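Stallidel Two-Tier Shelf
Set-Up and Use Guide

Section 4: Stocking the Shelf with Long Pasta

By now your Stallidel is together and standing on its own, and you get to the fun part. Long pasta is what most Stullstead customers put on the shelf first, and it suits it beautifully. The packages are flat, they stack without fuss, and a row of different brands and colors looks cheerful on a counter. You can also use these steps for crackers, rice noodles or anything else in a long, slim package.

If you have not yet checked that the shelf stands steady, go back to Section 3 and do that first. A shelf that rocks a little when bare will rock a lot once it is loaded.

4.1 Before you start

You will need:

A dry cloth
A soft brush, or a clean paintbrush
A pencil
Rubber bands or clips for opened packages
Everything you plan to store, gathered in one spot

Set aside 20 minutes. You may be done much sooner, but sorting through old pasta takes longer than you expect (there is always a half-used package at the back of the cupboard).

CAUTION: The boards are unfinished wood. Run a gloved hand along the front edges before loading. If you feel a splinter, sand it down and wipe away the dust. A thin wrapper can tear on a rough edge.

4.2 Clear the space and sort the packages

1. Take all the pasta out of its old home and lay it down in front of the shelf. Don't put anything on the boards yet. You want to see the whole collection in one go, and the space at the foot of the shelf is the best place for it.

2. Turn each package so the printed side faces up.

3. Check the ends. The crimped seal is the weak point on a plastic wrapper, and a seal that has started to open will drop strands everywhere when you lift it.

4. Put opened packages to one side. They go on last.

5. Read the dates and pencil them on any package where the print is hard to find. Pencil will not take on shiny plastic, so use a strip of paper tape there.

6. Line the packages up next to each other, more or less parallel. Try a few arrangements! Swapping two packages on the table is easy, and it is a nuisance once the boards are full.

Dry spaghetti and the two-tier wooden shelf:

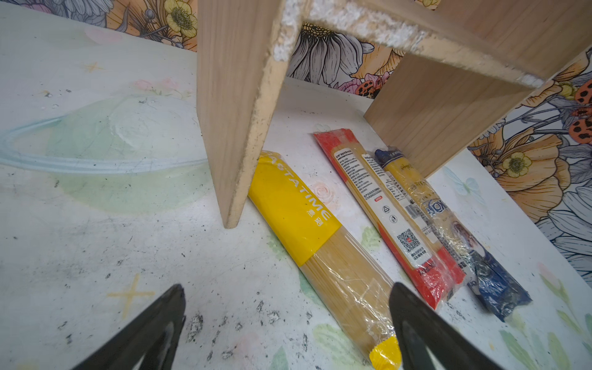
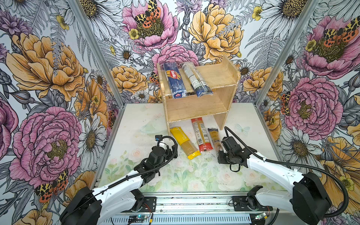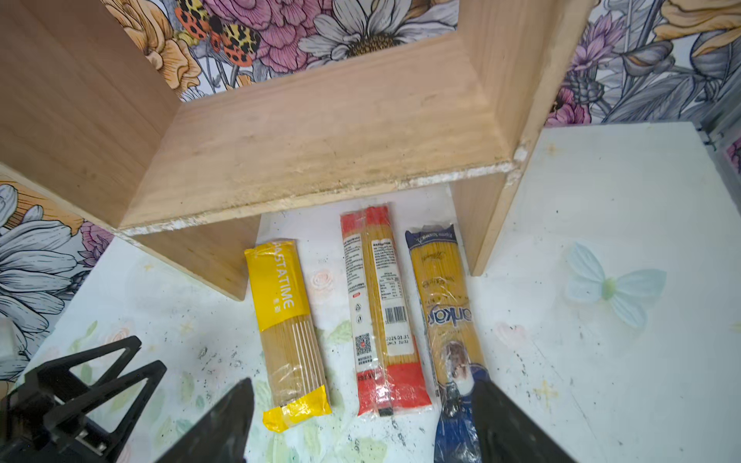
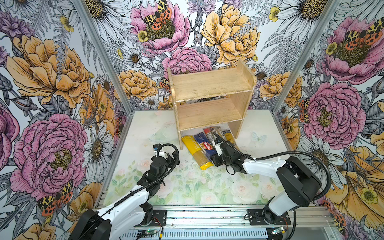
7. Decide which packages belong on the upper board. These should be the ones you reach for every week. Spares and the kinds you only cook now and then can go lower down.

8. Brush any crumbs and dust off the boards, working from the back toward the front. Wipe with the dry cloth. Do the surface under the shelf while you are at it.

NOTE: Never use a wet cloth on bare boards. If something sticky has to come off, dampen a corner of the cloth, rub only that spot, and let the shelf dry fully before you carry on.

4.3 Loading the upper board

The upper board is the one you see most, so start there and enjoy it. Each board is 300 mm deep. A standard package of spaghetti will lie on it front to back with a bit of room to spare, and longer specialty pasta should go on at a slant.

1. Pick up the first package with both hands, one under each end. Spaghetti snaps when the middle sags, especially in a soft wrapper.

2. Lower it onto the board near the right side panel and slide it gently back. Let the panel act as your stop.

3. Add the next package alongside it, close enough to touch. Packages that touch hold each other still. Leave a gap and they will roll or creep toward the front.

4. Carry on toward the left. If you are left with a space narrower than a package, leave it open. Please don't squeeze one in on its edge, as it will tip the first time you take out its neighbor.

5. Look at the shelf from the front. You should be able to read at least part of every label. Turn any package that is face down.

Heavy packages, such as the 1000 g family size, may go on the upper board as long as they sit over or close to a side panel. Keep them out of the middle of the span.

CAUTION: Do not stack more than two layers on the upper board. The boards have no lip at the front, and a third layer will slide.

4.4 Loading the lower board

The lower board is shaded and a little harder to reach into, so it works best for things that can wait.

1. Slide packages in end first. Keep them flat as you go and don't lift the far end until it has cleared the front of the upper board.

2. Push each one back until its near end is level with the edge of the board or just inside it. A package that sticks out will be knocked by a sleeve sooner or later.

3. Put boxes to the outside and soft wrappers between them. Cardboard holds its shape and makes a good bookend.

4. If you want to stand a short box upright, measure it first. The clearance between the boards is 140 mm. Anything taller has to lie down or move to the top.

We love mixing boxes and clear wrappers on this level. The clear ones let you see how much is left, and the boxes give the row a tidy finish. If you cook for a crowd, though, you may prefer to give the whole level to one kind of pasta and refill it in October, when the holiday cooking is about to begin.

4.5 Using the open space underneath

The space under the lower board is open to whatever the shelf is standing on. It is a great overflow spot.

1. Make sure the surface is clean and dry.

2. Lay the packages flat with their ends pointing out toward you.

3. Tuck small boxes into the corner beside a side panel, where they won't be hit when you pull something else out.

4. Check that nothing is wedged against the underside of the lower board. You should be able to draw any package out without the shelf moving.

NOTE: Do not use this space if the shelf stands next to a sink. Spilled water runs along the counter and under the panels, and paperboard soaks it up very quickly. The Stindari riser set (sold separately) lifts the shelf clear of the counter if a sink is the only place you have.

4.6 Opened packages

1. Squeeze the air out of the wrapper and fold the open end over twice.

2. Hold the fold with a clip or a rubber band. Clips are quicker, but they are bulky and two clipped packages side by side take up the room of three. Bands lie flatter.

3. Put the opened package at the front left of the upper board. Keep to one opened package of each kind.

4. If only a handful of strands is left, move them to a jar. A nearly empty wrapper has nothing to hold it straight and will slide off the board.

Broken strands are perfectly good. Save them for soup, where short pieces are easier to eat anyway.

4.7 Checking the load

1. Stand in front of the shelf and press down lightly on the upper board with your palm. It should not bend or creak.

2. Place one hand on each side panel and nudge the shelf to the left, then to the right. If a panel leans or the shelf sits crooked afterward, unload it and tighten the joints as shown in Section 3.

3. Take out one package from each level and put it back. If its neighbors move, close up the row.

4. Step back and have a look. If a package bothers you where it is, move it now - you will be seeing this row every day.

4.8 Troubleshooting

Packages slide forward on the upper board
The counter may slope. Put a folded card under the front of each side panel, or turn the shelf around and try again.

The wrapper catches when you pull a package out
Look for a raised spot on the front edge of the board. Sand it smooth, along the grain, and brush off the dust before reloading.

White or powdery patches on the edges
Brush them off and check the boards for damp. If the patches come back, move the shelf to a drier spot for a week.

The shelf has shifted away from the wall
Pull it out, unload it, and set it square again. Always unload before moving. Dragging a full shelf strains the joints between the boards and the side panels.

Small moths or crumbs of flour near the packages
Empty the shelf completely. Throw away any package with a hole or a loose seal, wipe down every surface, and leave the shelf bare for two days before restocking.

4.9 Restocking

New packages go to the left or to the back, and older ones move to the right or forward. It only takes a moment while you are putting the groceries away. If you have the Lumbantobing label strips from the accessory pack, press them onto the front edge of each board and write the kind of pasta in pencil, so you can change it whenever your tastes do.

Continue to Section 5 for oiling and long-term care of the boards.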